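# Finally Reading the Murnness Books

I put off the Murnness books for years. There are 5 of them, they add up to 3,435 pages, and every person who ever recommended them to me did it with the same look on their face. I started the first one in July, mostly to have something long for the train.

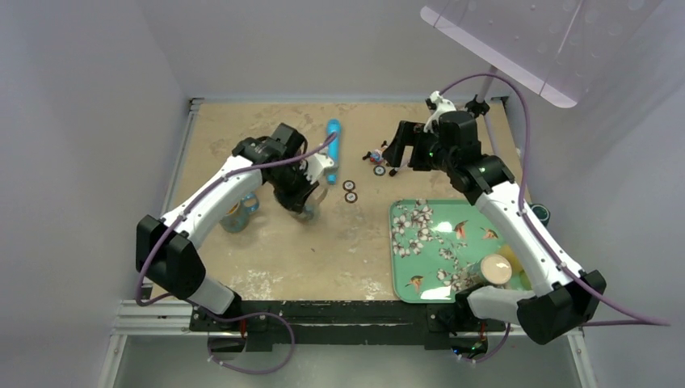
The first 50 pages are slow. A surveyor comes to a town called Liltstead to measure a river, and for a good while that is all he does. He eats at the inn, he writes letters to his sister, he gets rained on. I nearly returned it to the library. Then the sister writes back, and her letter doesn't match anything he has told us, and I read until one in the morning.

What I like most is how plain the writing is. The author doesn't stop to tell you how to feel about a death or a wedding. People say ordinary things to each other in kitchens and you work out the rest. I had to go back a few times to check who had married whom, and a family tree would have helped.

Book three is the weak one. It leaves the town for a shipping office and stays there too long, and the clerk who narrates it is not good company. A friend told me to skip it. I wouldn't, as the business with the forged map starts there and you need it later.

Book four is the best by a long way. The flood chapter is only 20 pages and I have read it three times now. The sister gets to tell most of it, and she is funnier than her brother.

I'm halfway through the last one and reading it slowly. My library copy is due back Wednesday and there is a hold on it, so I will probably end up buying my own. The used bookstore had the first two in the old green covers last time I looked.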